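4. Comparing Finger Pads on Soft Goods

Use this section after you have mounted the hand-held gripper and finished the jaw check in Section 3. It covers the cloth trial only. Rigid objects are covered in Section 5.

The trial compares two pad sets, the Prosard textured pad and the Garent smooth pad. Both fit the Burneck hand-held gripper without tools. Run the full list of steps with one set before you change to the other.

CAUTION: Keep your free hand clear of the pivot joints when the jaws are closing.

4.1 Before you start

1. Check that both pads are pushed fully onto the fingertips. A pad that sits crooked will slip on thick cloth and spoil the comparison.

2. Open a new log and enter the pad part number. The textured pad is 844 and the smooth pad is 189.

3. Choose a padded item for the first grasps. A quilt or a puffy garment works well, and it can stay on the bed among other bedding and clothes. Do not smooth it flat.

4. Bring the open jaws down on either side of a raised part of the padding, one finger to each side. The blue textured pads should face inward, toward the fabric between them.

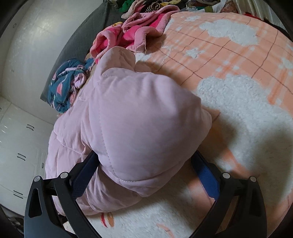
5. Squeeze the trigger slowly until both pads press into the padding. Stop there and hold for a slow count of three.

6. Lift straight up by a hand's width, then lower the item and release.

Note: Seams matter. A pad that lands on a seam will often hold when the same pad on plain cloth does not. Write "seam" in the log if either finger was on one.

7. Repeat steps 4 to 6 until you have 13 grasps. Move to a different fold each time.

4.2 Approach from a distance

The camera needs to see the item before the fingers reach it. These runs are logged separately from the grasps above.

1. Set the log rate to 200 and leave it there for both pad sets.

2. Hold the device so that the jaws point toward the item and are open. Check the live view: both pads and the item should be in sight.

3. Look for your own shadow. With a lamp or window behind you, the gripper and your arm can throw a dark patch over the bedding in front of the jaws. A soft shadow is acceptable. If it covers the item itself, move to the other side of the bed.

4. Start recording with the jaws open and still, then move in at a steady pace.

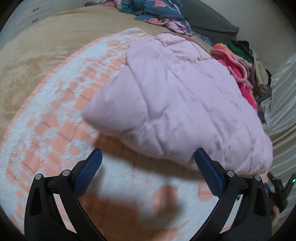 5. Close on the nearest edge of the item and stop recording once you have let go.

Note: Long-pile rugs and plush blankets can be caught along with the item. Log this as a double pick – it is not a failed grasp.

4.3 Changing the pads

1. Stop the log and switch off the device.

2. Pull each pad straight off the fingertip. Do not twist it.

3. Brush lint from the pads with a dry brush. Do not use alcohol on the textured set.

4. Fit the second set and go back to 4.1, step 1.

If you also have the Lefèvre wide fingers, finish both pad sets first. The wide fingers need a new jaw check, and their results go on a separate sheet.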